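Pirnance – cutlery sorting, spoons set

Welcome! Pirnance is our collection of tabletop tidying episodes, and this card covers the part we enjoyed putting together most: the spoons. There are 1468 episodes in the set, all about the small household job of getting mixed cutlery off the table and into the right box.

What's on the table

Each layout uses spoons in three finishes: iridescent, gold, and silver with lavender handles. The iridescent ones are lovely to look at and a proper nuisance to label, as the colour drifts from purple to teal along a single spoon. We settled on one name for the lot ("iridescent") and stuck to it. Please do the same if you send us corrections!

The boxes are plain rectangular ones, clear or dark. We like the clear ones very much – you can see the wood grain through them, so the edges are easy to lose and the labels need a bit more care. 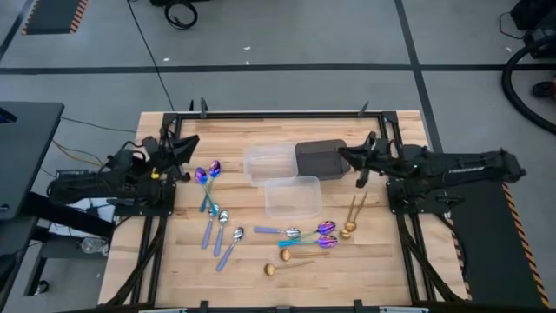 Layouts were drawn up by Mohsin Mughal, who has a real gift for making a mess look natural. Some spoons lie side by side, some cross over each other, some point off in odd directions. There are 40 layouts in all, and each one has its own short text file with the starting positions written out in words.

Folders

layouts/ – the starting positions
episodes/ – one folder per episode, numbered
labels/ – finish, box and order of sorting
notes/ – anything odd we spotted, written up by hand

Do have a browse through notes/ if you have ten minutes to spare. Wajid Siddiqui kept it going the whole way through and it's full of good stuff, including a long grumble about nested spoons (Wednesday's entry).

Known problems

In 9 episodes the box label is missing. Layout 7 was changed in April, so older copies won't match the current text file. Crossed spoons are sometimes listed in the wrong order, top one second. We're working through those now and would be very glad of help.

Related sets

Mevier covers forks and Lollo covers cups and saucers. Both use the same folder names, so scripts written for one should run on the others with only the path changed.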